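Accueil Produits Mes demandes Base de connaissances Contact Déconnexion

Demande 288 - Huile dure Trusamdale, toucher collant après séchage
Ouverte par : Seul-gi Oh
Produit : Trusamdale mate, bidon entamé en juin
Statut : en cours

Bonjour, je reprends depuis le début, le premier formulaire a planté à l'envoi.

Plateaux bois massif, poncés maison. 2 couches au chiffon, essuyage après chaque. Délai de la notice respecté entre les deux. Résultat : ça accroche sous la main, surtout côté fenêtre. Une feuille de papier posée le soir, il faut tirer un peu pour la décoller le matin. Et la finition est annoncée mate, or ça brille par endroits.

Déjà essayé :
- fenêtre ouverte toute la journée, chauffage coupé. Rien.
- chauffage remis, fenêtre fermée. Un peu mieux au centre, pas sur les bords.
- chiffon sec en frottant fort. Le chiffon accroche, laisse des peluches, à refaire.
- savon Ververidis très dilué sur un coin. Coin devenu terne, pas moins collant. Ai arrêté là.
- bidon bien remué avant usage pour la deuxième couche. Pour la première, je ne jurerai pas.

Essai témoin sur une chute du même bois, une seule couche très fine : sèche et nette le lendemain. Donc je doute que le bidon soit en cause, mais le revendeur (Stestance) me dit que si, et me renvoie vers vous. Il voudrait que je ponce tout et que je rachète. Non merci.

Ponçage : fini au 3000, disques mousse. On voulait un toucher lisse, c'est peut-être trop fin ? La notice parle de « grain adapté » sans donner de chiffre. Si vous pouviez en mettre un, ca aiderait.

Bois clair, fil peu marqué. On voit un nœud un peu flou sur la troisième, reflets brillants sur la quatrième.
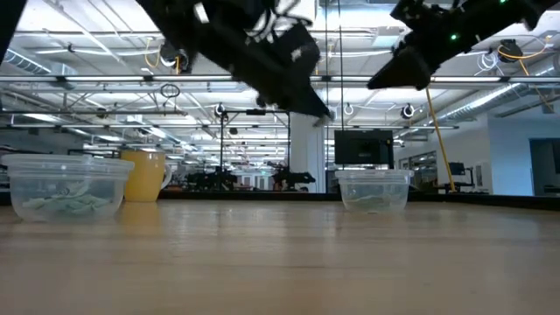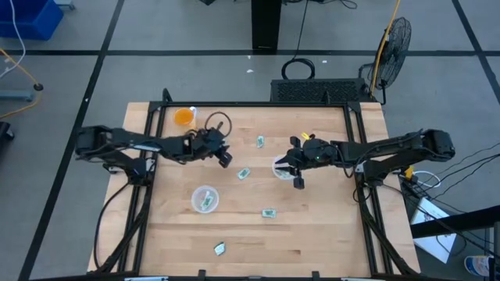
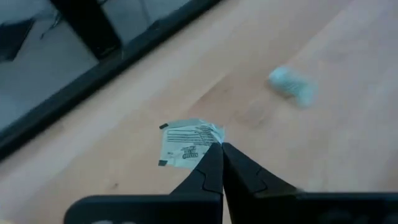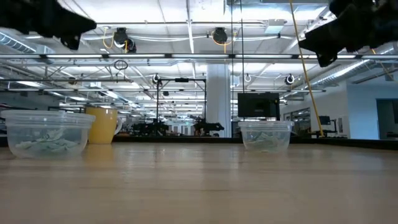

Ha-neul Wi : bonjour, le grain est très probablement le souci. À cette finesse le bois est presque fermé, l'huile ne pénètre plus et reste en film. Le film tire en surface, dessous ça reste mou. Ne remettez surtout pas de couche. Tampon abrasif fin, quelques gouttes d'huile neuve pour ramollir, on travaille dans le fil puis on essuie jusqu'à ce que le chiffon ressorte propre. Et les chiffons à plat dehors ou dans l'eau, jamais en boule, ils peuvent s'enflammer seuls.

Réponse Seul-gi Oh : ok pour le tampon. Essai sur le coin terni d'abord, je n'ai rien à perdre là. Question, combien de temps on laisse agir avant d'essuyer ? Et le savon, il faut rincer avant ?

Ha-neul Wi : rincer oui, eau claire, chiffon essoré, une nuit de séchage. Laisser agir un quart d'heure, pas plus.

Seul-gi Oh, 21 h 40 : coin fait. Ne colle plus au doigt ce soir, à confirmer demain avec la feuille de papier. Encore un peu brillant contre le chant. Ne fermez pas le ticket svp, le reste des plateaux est à faire et il me manque des tampons.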